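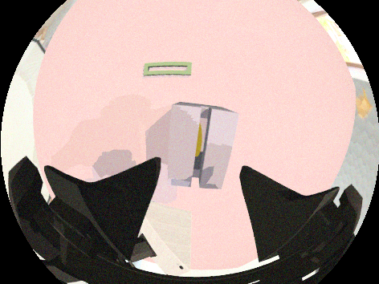
It would be easier if the table were ugly, one of the seniors says, since then you could hate all of it. The table is pink. It is a soft, expensive-looking pink, the sort you would find in a bakery that charges extra for the box, and the Kerkville High robotics club has been staring at it since school let out.

The table doesn't exist. Neither does the black gripper that hangs over it with its fingers apart, nor the pale block standing between them with a bit of mustard yellow showing in its slot. All of it lives on a secondhand workstation in a storage room behind the wood shop, and the students log in from their kitchens, their bedrooms and, in one case, a parked minivan with good reception from the public library.

The club used to have a real arm. It was called Galel, after a misspelled label on the crate it came in, and it could pick up a tennis ball if the tennis ball was feeling cooperative. In March the building closed with Galel inside it. By the time anyone was allowed back to fetch things, the Vestholm Challenge had announced that this year's contest would be run entirely in simulation, and Galel was left on its shelf under a bedsheet.

Vestholm's rules run to 30 pages. Teams get a simulated arm, a simulated room and a pile of objects, and they write the code that decides what the arm does next. The objects change and so do the tabletops. The club's working theory is that somebody at Vestholm has a subscription to a paint catalog.

Entry cost $375, which the club raised by selling tomato seedlings in the school parking lot. Many of the seedlings were peppers. There have been few complaints.

What the students expected from simulation was mercy. Nothing would break or need charging, and gravity could be turned off. They did turn gravity off, once, and spent a happy evening watching things drift toward the ceiling. Then they turned it back on and discovered that a made-up gripper can miss a made-up block just as badly as a real one, and can do it all night without a coffee break.

The code is called Dobre. Its first version treated every shadow as an object and lunged at them with great conviction. The second was afraid of shadows and wouldn't go near anything that cast one. The current version is better adjusted, though it has a habit of lining itself up over a block and then waiting, like a man outside a party checking the address.

Practice is 30 minutes a run, 2 runs a night, on a schedule taped to a refrigerator and photographed for everyone else. Arguments happen in the chat. The longest so far was over whether to come at the block from the side or straight down, and it lasted from dinner until well past midnight. The straight-down people won. The side people have asked that this be described as temporary.

The qualifying round opens Sep 10, 2020, which is a school night. The club has asked for an extension on the chemistry lab reports and is waiting to hear.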